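Open day at Maminent, Zeston

28 August 2018

In June I received the invitation for the open day of Maminent, and I put it on the refrigerator so that I would not forget. The company sells things for the table: trays, placemats, dishes, bowls and small items for cafeterias and hotel breakfasts. I manage the breakfast room of a small guest house, and for a long time I have wanted to see these products with my own eyes before ordering. In the catalog everything looks the same size.

The journey

Zeston is not difficult to reach, but it needs patience. The train stops at the old station, and from there I took the bus with number 20 to the last stop. The street is called Ruddock Road and the company is at number 2343, behind a tire shop. I passed it one time and had to walk back. If you come by car, the parking place is on the left side of the building and it was already full when I arrived.

At the entrance I got a sticker with a number and a paper map. We were divided into groups, and my group had to wait for around 20 minutes in the hall. There was coffee from a machine and a water dispenser. I used the time to look at the old catalogs on the wall. The prices in the oldest one made me a little sad.

The storage hall

The first part of the tour was the storage. I expected only shelves, and yes, there were many shelves, but our guide explained very well how the goods are packed. Dishes go in cardboard with a sheet of soft paper between each two pieces. Trays are put one inside the other and tied together. Placemats are sent flat, never rolled, and this answered a question I have had since my last order from another shop, where the corners would not stay down for weeks. I even tried with the iron.

We could also hold some of the trays. A tray for guests must be light when it is empty, because many guests carry it with one hand and the child or the newspaper with the other. The series named Nollix was the lightest one I tried. The rim is a bit low for my taste. A glass of juice slides easily when the floor is not even, and our floor is very old.

The table settings

After the storage we went to the part I liked most, where table settings were shown with food. It helps very much to see a dish with something next to it that you can eat. A bare plate tells me little, and I always make a mistake with the size when I order from a list.

Some settings were for two persons and quite rich, with cloth napkins and tall glasses. For my work these are too much. I stayed longer with the simple ones. On one white table there was a placemat, a patterned dish and a food tray, and with them a yellow pastry. I liked the dish with a pattern. In our breakfast room all dishes are plain white, and on a white table they look a little like a hospital, I must admit. A strong color next to it, like the yellow of the pastry, makes the table more friendly already.

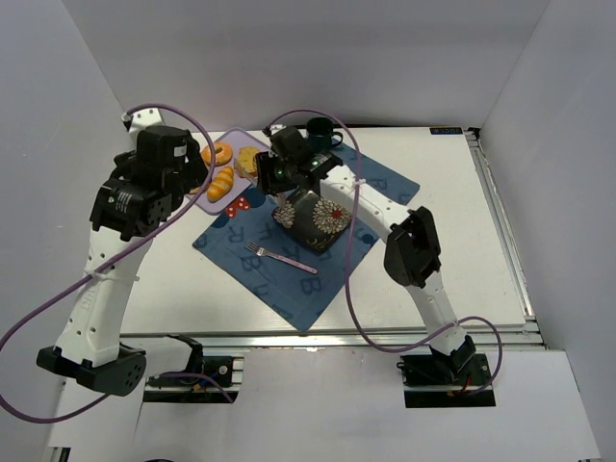
What I asked and what I learned

I had prepared a small list of questions at home, and I was glad, because in a group one forgets everything.

My first question was about the washing. The patterned dishes can go in the dishwasher, but the guide recommended the shorter program. With the long and hot program the colors can become weaker after some years. For placemats the answer depends on the material. The woven ones should be wiped with a wet cloth and dried flat.

My second question was about the size of a placemat when the guest also uses a tray. I always believed that you need both. The guide said that many customers choose only one, and when the tray stays on the table during the meal, the placemat is often just one more thing to clean. For self-service she would take trays only. For service at the table, placemats only. This sounds very simple, but I had never thought about it in this way, and it would save us some laundry in the high season.

I also asked if it is possible to order a small quantity. The minimum is 4 boxes for dishes and 3 for trays. For a small house like ours this is still a lot, so maybe I will share an order with the café on our street.

The shop

At the end there was a small shop with goods from last season. The line was long and only one cash desk was open. I bought one patterned dish to test it at home, and two placemats in dark blue. They do not accept cards, so please bring cash. There is no bank near Ruddock Road and a man in front of me had to put everything back.

The bus to the station goes only one time each hour in the afternoon. I waited on a bench beside the tire shop with my dish packed in three layers of newspaper, and it came home in one piece.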